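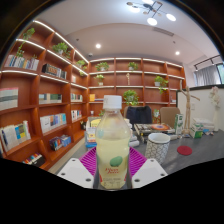
Tangen Household Recipe Cards, version 4

Welcome, and thank you for stopping by! This is a collection of 449 handwritten recipe cards, typed up word for word from the kitchens of Tangen and the farms out toward Prillach. It started as one shoebox that Sigrun Granström couldn't bear to throw away, and then the neighbors heard about it and, well, more shoeboxes came.

What you get

The file cards.csv has one row per card. The columns are card_id, title, body, household, decade and notes. Spelling is kept just as it was written, so please don't be alarmed by three kinds of "cinnamon" on a single card. Drinks and cordials have their own category now, with rhubarb taking up far more of it than I ever expected.

How it was typed

Gunnel Kvam and Yoshinori Tanabe typed 300 of the cards between them, and Jonatan Lunde did the rest over one long winter. Where a word couldn't be read we put [?] and moved on - a guess in a cake recipe can be an expensive thing.

Known problems

Oven temperatures are a muddle of Celsius, Fahrenheit and "good and hot." The decade is blank on many cards. Eight of them are in the file twice, under different titles, and I'd like to fix that in April.

Using it

Cook from it, print it, share it with your aunt. If you publish something, please credit the Tangen cards. Corrections go to Siv Lindholm, who also has the key to the shoeboxes.

Last updated 15 February 2020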